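The Zirnbridge can test is an informal procedure for comparing robot grippers. Two arms share a table and handle short round food cans, usually tuna, on and around a low wooden shelf. It is used mainly by people who have already bought a gripper and would like to feel better about it.
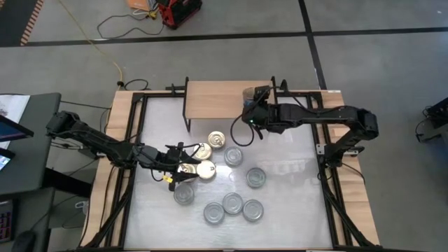
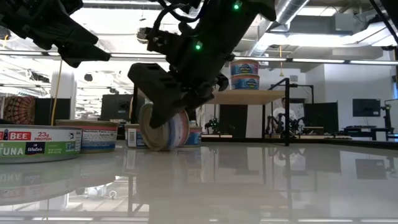 Cans, shelf and arms during a Zirnbridge session.

Contributed by Jellitz

Background

The test takes its name from the Zirnbridge workshop, where it was first written down on a single sheet. Earlier comparisons there had used foam cubes, which every gripper picked up perfectly and which therefore sold a great many grippers. The cans were brought in during February and the success rates fell at once. The sheet in use today is dated 17/01/2018 and has grown to 3 pages, most of them about what counts as a drop.

Procedure

A full run is 108 picks, shared between the two arms. A can may be taken from the table, from the shelf or from the top of a stack, and must be set down flat. Lids face up at the start. A can that ends on its rim is scored as "tipped," a category added after long argument over whether it was a failure or a style.

Gripper types

The Jiton is a two-finger gripper with a wide opening and a slow close. It does well on single cans and badly on cans in a row, where it tends to collect a neighbor. The Ruchti has narrower fingers and fits between cans with ease, but it pinches high, and the can swings. Owners of each regard the other's problem as the serious one.

Cameras and controllers

A glossy tabletop is permitted and, at Zirnbridge, preferred. Reflections give an overhead camera plenty of extra cans to consider, and one early controller spent most of a run reaching for them. Cable routing is not scored, though a loop at the wrist has ended more runs than any software fault.

Criticism

The usual complaint is that some 500 runs have produced no agreed winner. Scores also depend on the brand of can, as rim height varies and pull tabs catch on fingertips. A proposed second edition would fix the can size. It has been in draft for two years.

See also: Peg insertion; Bin picking; Foam cube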